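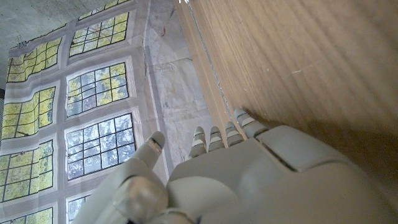 Koskela writes that the emergency lighting in the north stairwell went out before the end of the required test period, and asks that the stairwell be listed as an open item until the batteries are replaced. The request has been accepted. See item 4.

DUMDALE BUILDING: FIRE AND LIFE SAFETY INSPECTION CHECKLIST
Period: December
Tenants covered: Grutix, Koskela, Galteck
Ratings: S = satisfactory, N = needs attention, O = open from a previous inspection

1. Exit routes, ground floor: S
Corridors clear to full width. Floor markings legible.

2. Exit routes, upper floors: N
Cartons stored on the landing outside the Galteck office. The tenant was notified at the time of inspection. Landings may not be used for storage, including short-term storage before a delivery.

3. Exit doors: S
All doors opened with one motion and latched on release. The closer on the loading dock door is slow and should be adjusted at the next service visit.

4. Emergency lighting: N
North stairwell units did not complete the test. South stairwell units passed. Replacement batteries are on order under request 1648. Retest both stairwells after installation.

5. Portable extinguishers: N
All units mounted, sealed and within the pressure range. The tag on the unit beside the Grutix reception desk is unreadable and must be replaced. Galteck comments that the extinguisher in its kitchen is hidden when the door is open. A wall sign is to be installed above door height.

6. Fire alarm panel: S
No trouble signals. The event log was reviewed and initialed.

7. Sprinkler heads: O
Clearance below the heads in the basement storage room remains insufficient in 2 bays. Top shelves must be lowered or removed.

8. Electrical: N
One power strip plugged into another in the Grutix copy room; disconnected during the inspection. Panel doors closed and labeled. The storage area holds over 3000 archive boxes, and the access path to the electrical panel must be kept clear at all times.

9. Evacuation drill: S
Held on Wednesday at 10:30 a.m. Koskela reports that the announcement was hard to hear in its rear offices. Speaker volume to be checked before the next drill.

Items marked N or O are to be corrected by the responsible tenant and reported in writing to the building office. Item 7 will be reinspected first.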